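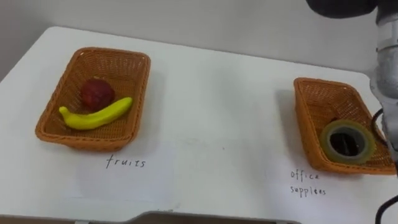
Figure 1. Table with two labelled baskets: fruits on the left, office supplies on the right.

Fivilar: Working Rules for a Household Sorting Robot
Student project report, Gidport College
Authors: Karthikeyan Iyengar and Valter Boström
Submitted 2023-06-13

1. Purpose of the project

When we joined the Fivilar project, the robot could already perform simple sorting at a table, and there was a software manual and an emergency procedure. Between these two documents there was a gap. How should the table be prepared? Who is allowed to speak to the operator while the arm is moving? When is a trial counted as failed? Each student had his or her own answer, and the results could not be compared fairly.

Our task was to write one set of working rules which is short enough to be read before a session and strict enough that two different groups would run the same trial in the same way. The final set has 21 rules. In this report we discuss only those which caused discussion or which we had to rewrite. The full list is in Appendix A.

2. Method

We started by reading the old session notes and marking every place where the writer had made a decision by himself. Then we wrote a first draft and used it in 15 supervised trials. After every trial the operator and the observer filled in the Urko sheet, our one-page form for deviations. They were asked to fill it in separately and not to discuss before both were finished. This felt a little impolite at the beginning, but the answers became much more useful.

The task was kept the same during all trials. Fruit goes in one basket, office supplies go in the other, and each basket has a handwritten label in front of it. We chose this task for the reason that a visitor understands it at once, so a mistake is visible to everybody in the room.

3. Rules for preparing the table

Rule 1. Baskets are placed first, then labels, then objects.
Rule 2. A label lies in front of its own basket and must be readable from the operator's side.
Rule 3. No object may touch a basket at the start of a trial.
Rule 4. Personal things (phones, cups, keys) are removed from the tabletop before the arm is enabled.

Rule 2 was changed after the trials. In the first draft we wrote only "label near the basket", and one group put both labels in the middle of the table. The rule was followed, and still the trial was not usable. From this we learned that a word such as "near" should not be in a rule if a reader can understand it in two ways.

We also recommend a thicker marker. White paper on a white tabletop has weak contrast, and thin letters are hard to read from a distance. Coloured paper would be better, but we did not test it.

4. Rules while the arm is moving

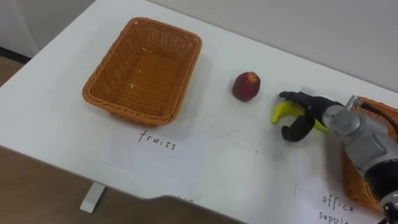

Most of the deviations we recorded belong to this part. The observer sees that an object is a little outside the good position, and the hand goes forward to correct it. It is a very natural movement, and for this reason it needs a clear rule.

Rule 9. While the arm is enabled, no person reaches over the tabletop, also not to help.
Rule 10. If an object falls or rolls, it stays where it is until the operator has said "arm stopped" and the observer has repeated it.
Rule 11. One object is moved at a time. The next object is not started before the first has been released.
Rule 12. Only the observer talks to the operator. Other persons talk to the observer.

Valter wanted Rule 10 to be shorter, with only the operator speaking. Karthikeyan preferred the repetition. We kept the repetition, because in a noisy room the operator cannot know if he was heard. It costs a few seconds, which nobody complained about after the first session.

Rule 11 sounds too simple for a rule. However, it has a practical effect on the notes: every line in the Urko sheet belongs to one object, and a person who reads it later can follow the order.

5. Deciding the result

A trial can have three results in our system: complete, incomplete or void. Complete means that every object is in the correct basket and the hand is free from it. Incomplete means that the time has ended before this, or that an object is in the wrong basket. Void means that a rule was broken by a person, and then the performance of the robot is not counted at all.

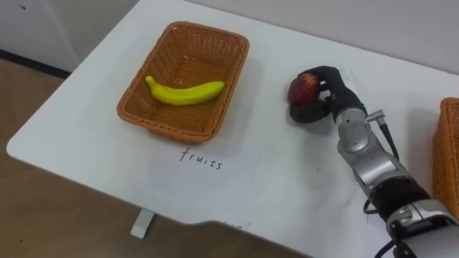 Should an object be counted as sorted when it is held over the correct basket but has not been released?
It should be counted only after release, when the object rests inside the basket without contact from the hand.

The void result was the most difficult to accept for the groups. Of the 15 trials 2 became void, both after somebody broke Rule 9. The students felt this was unfair, as the robot had not made a mistake. We understand the feeling. Still, if a human hand has changed the situation on the table, then the number in the table of results is no longer a measure of the robot, and it is more correct to repeat the trial.

6. Rules for the room

The first draft treated only the tabletop. Our supervisor wrote in the margin "and the rest of the room?", and she was right. A standing robot needs more attention than an arm which is fixed to a bench.

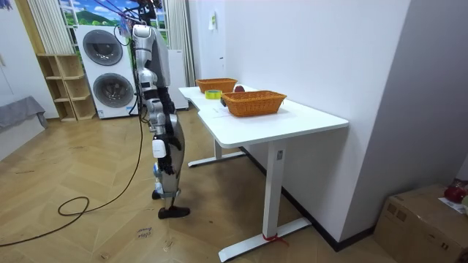 Rule 16. The suspension is checked before the robot is powered and stays attached for the whole session.
Rule 17. The observer follows each cable with the eyes from end to end before the start - also the part that lies on the floor.
Rule 18. Nobody stands between the robot and the table.
Rule 19. A paper with instructions that does not belong to the present task is put away, or turned over if it must stay.

Rule 19 came from a discussion with the Poojary group, who use the same room for other tasks. They had once read an old note as a present instruction and lost part of a morning.

7. Limits and further work

The rules were tried by students who know each other and who had heard about the project before. A group from outside would probably find unclear words that we do not see any more. Rule 18 has also no measured distance, and we consider this the weakest point of the document. We propose that the next group marks the distance on the floor with tape and writes the number into the rule.

Appendix A: Full list of rules
Appendix B: Urko sheet, blank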